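Hasier's new album is out this September, and Nevik Records could not be happier to share it

Nevik Records is thrilled to announce Grudex, the second full-length album from Hasier, the hip-hop duo whose debut mixtape was streamed and passed around the Prairies all last winter. Grudex has 3 guest verses, a live horn section on 2 tracks and plenty of the low, rumbling bass their fans keep asking for.

The duo recorded it at Zuccaro, a small studio above a bakery, mostly after midnight -- you can hear the ovens' exhaust fan on the closing track, and they decided to keep it!

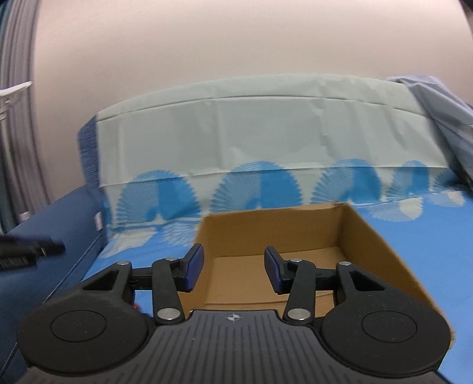
Vinyl pre-orders opened in July and 3,530 copies are already spoken for, the most Nevik has ever had for a local release. Every record ships with a lyric booklet and a fold-out poster in a plain brown cardboard box, the same colour as the one sitting open on the blue sheet. Orders placed before the end of August also come with a download of the instrumentals.

A launch party follows at Zuccaro's ground-floor hall, doors at 8 p.m., all ages welcome. Hasier will play the whole album front to back, then take requests from the older material. Advance copies for radio and campus stations are available from the Nevik press desk.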